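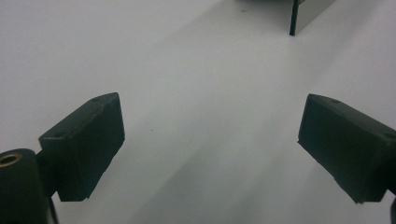
Table and Panel Handling Checklist, Savthorpe Workroom
Area: Bay 4
Covers: table, paper covering, flat panels, floor, cables, storage
Visit: November, morning walk-round, first one since the bays were rearranged

How to fill it in
Mark each line OK, ATTENTION or STOP. A STOP means the bay closes until the line is cleared. Comments are very welcome, and please write them in whole words. The old Clorlow forms had a box the size of a stamp for remarks and it showed!

Section A: Table

A1. Table stands level, all feet on the floor. OK
A2. Legs and fixings tight, no sway when leaned on. OK
A3. Top free of splinters, raised grain and sharp corners. OK
Comment: Lovely top, this. Pale wood, and the bare strip along the far edge is the bit to run a palm over, as the paper stops short of it. I went along it twice and found nothing to catch a sleeve on.
A4. Holes in the top noted. OK
Comment: One small dark hole near the middle of the far edge. It's on the bay sheet now. Keep it clear of screws and crumbs, and don't plug it with tape.
A5. Load on the top within 40 kg. OK

Section B: White covering

B1. Paper is one clean sheet, no tears. OK
B2. Paper lies flat and doesn't shift when a panel is slid across it. ATTENTION
Comment: Shifted a little under my hand at the near side. Two more strips of low-tack tape underneath would cure it. I'm a huge fan of the white paper, by the way. Grit shows up on it straight away, and grit is what scratches panels.
B3. Spare paper in the bay. OK
Comment: Roll of Zuditwood liner on the shelf, plenty left. The label says 200 gsm, same as last time.
B4. Paper changed when marked, and in any case after 30 working sessions. OK

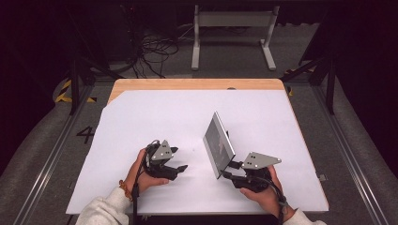

C. Ververidis
Bench safety, Savthorpe

Notes on the floor and surroundings before the panel section, as this is where I spent most of my time and where the bay has come on enormously.

Section C: Floor and edges of the bay

C1. Bay number marked and readable from the approach. OK
Comment: A nice plain black 4 on the grey floor to the left of the table. Please keep it unobstructed.
C2. Hazard tape in place along rails. ATTENTION
Comment: The yellow-and-black striped tape on the left rail does exactly what it should, you spot that rail without thinking about it. There's yellow tape by the right rail as well, further back past the table. I'd love to see the right side striped along its length to match the left. Half an hour's work, and it would look splendid.
C3. Mats flat, no curled corners, no gaps wide enough for a heel. OK
Comment: Grey mats down both sides. Walked both, heel and toe. Very comfy on the padded left side, and much kinder to anything that gets dropped.
C4. Cables off the floor or gathered. ATTENTION
Comment: My one real grumble. There's a tangle of black cables on the floor beyond the table, to the left of the white metal stand. Coil them, strap them, hang them up. Ten minutes with a bag of reusable ties and the whole back of the bay changes character. I have ties, come and ask me for some!
C5. Cables at the working side have enough slack to reach across the table without pulling. OK
C6. Uprights and rails free of burrs. OK
C7. Stand beyond the table steady on both feet. OK
C8. Way out of the bay at least as wide as the door. OK

Section D: Flat panels

D1. Panel looked over on both faces before handling. OK
D2. Edges checked by eye first, then with a gloved finger. OK
D3. Panel lifted with clean gloves or soft-faced tools. OK
D4. Panel held or supported whenever it stands on edge. ATTENTION
Comment: Please, please treat a panel on its edge as something that wants to lie down. They look so composed standing there on the white, and a knock to the table is all it takes. If you need it upright for a look at the back, keep hold of it by a lower corner and keep the other hand near. If you need it upright for longer than that, fetch the slotted rest from the shelf. The rest takes panels up to 200 mm wide and it really is a brilliant bit of kit for something so simple.

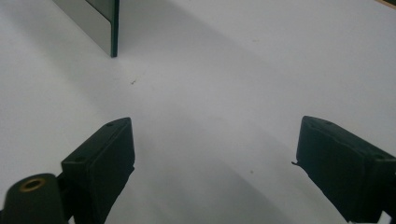

The same goes for turning one round. Set it down, change your grip, then turn. I've watched people try the turn in mid-air and it does work most of the time, which is a poor sort of recommendation. Use the middle of the table too. A panel near the far side is awkward to reach from the front, and a stretch is when sleeves start to drag the paper.

D5. Panel laid down slowly, one long edge first. OK
D6. Nothing slid underneath a panel to prop it up. OK
D7. Panel wiped before going back in its sleeve. OK
Comment: Soft cloth, straight strokes. The shiny strips show fingerprints like nothing else, so give them a second pass.
D8. Chipped or cracked panels set aside and tagged. OK
Comment: Tags are in the drawer. Red string, hard to miss.

Section E: People at the table

E1. Cuffs fitted or pushed back. ATTENTION
E2. Bracelets, rings and watches off, or covered. ATTENTION
Comment: For both lines above, there's a little dish at the end of the shelf for bits and bobs. Beads can mark a face and they can catch on a corner. Let's use the dish!
E3. Seat or standing height comfortable, elbows roughly level with the top. OK
E4. Light falls across the table without glare off the panels. OK

Actions
Tape down near side of the paper: before next use
Coil and strap cables by the white stand: today
Stripe the right rail: by the end of the month
Reminder about cuffs and bracelets on the bay door: today

Result: OPEN, with actions. No STOP lines. 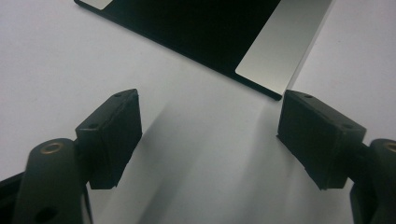 Can a panel be left lying flat on the paper over lunch?

Flat on the paper is fine for a break, provided it sits well in from the edges and nothing is stacked on top. Overnight it goes back in its sleeve and onto the rack.

Next walk-round of Bay 4 once the cables are up. I'm looking forward to it already.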